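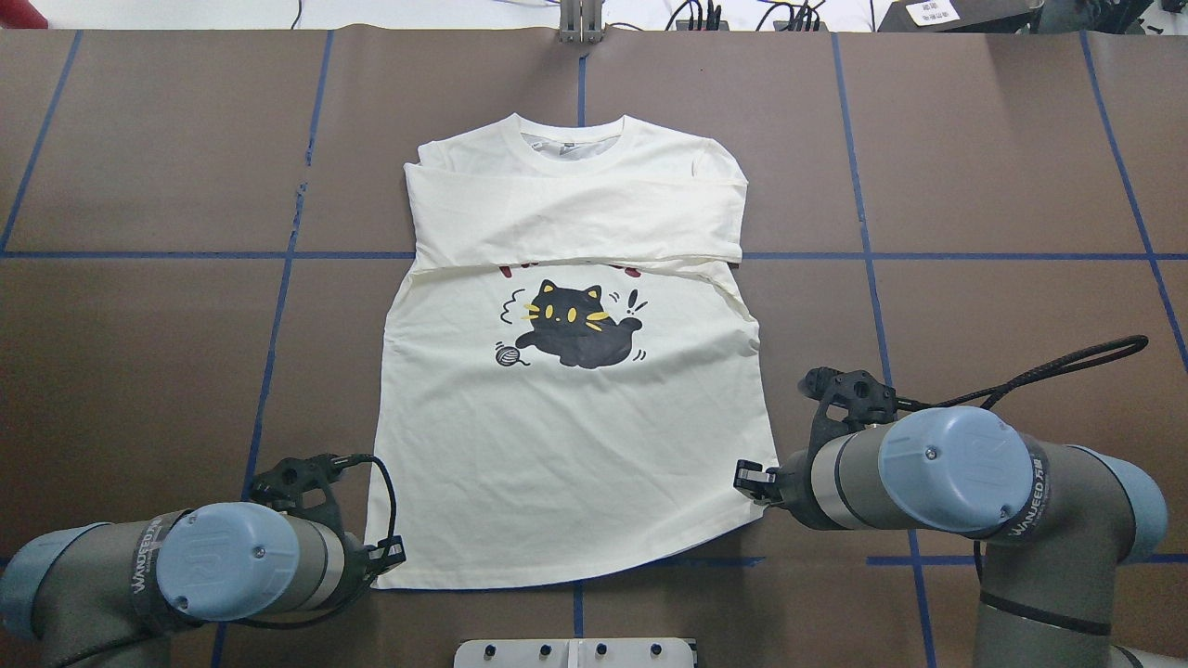 Pre-release safety checklist for the Nololard churn model, with my notes

I run through this before any new model goes to the Pollton server. Copy it if you like, and yes, my comments are part of it.

1. Training data frozen and backed up: OK
1,518 rows after cleaning. The Vellurthorpe export still has two date formats in it, so look at the signup column by eye before you trust it!

2. No customer in both train and test: FAILED, then OK
Ugh. I split by row the first time and got a score that was way too pretty. Split by customer ID now, 1,033 for training, and the score dropped to something I believe.

3. Columns that give away the answer: OK
Dropped "closure_reason" (obviously) and "last_agent_note" (less obviously, took me a whole afternoon).

4. Personal details removed: OK with comment
Names and emails are gone. Zip codes are still there, cut to three digits. I'd like to lose them completely next round.

5. Search settings written down: OK
Tried 223 combinations overnight. Seed, time limit and library versions are in the config file, please don't keep them in your head like I used to.

6. Simple baseline beaten: OK
Plain logistic regression came closer than I'd hoped, though. If the gap gets any smaller I'm shipping the plain one and going home early.

7. Results checked by group: OPEN
Short contracts look fine. Contracts over 360 days look shaky, there just aren't many of them. Needs another look on Monday.

8. Bad input handled: OK
Fed it blanks, negative numbers and a column of emoji (fun!). It returns an error and stays up.

9. Rollback tested: OK
Went back to the old Bataineh model and forward again, all from the script.

10. Alerts switched on: NOT DONE
Still going to my old inbox. Fix before release.

Status: hold until 7 and 10 are closed.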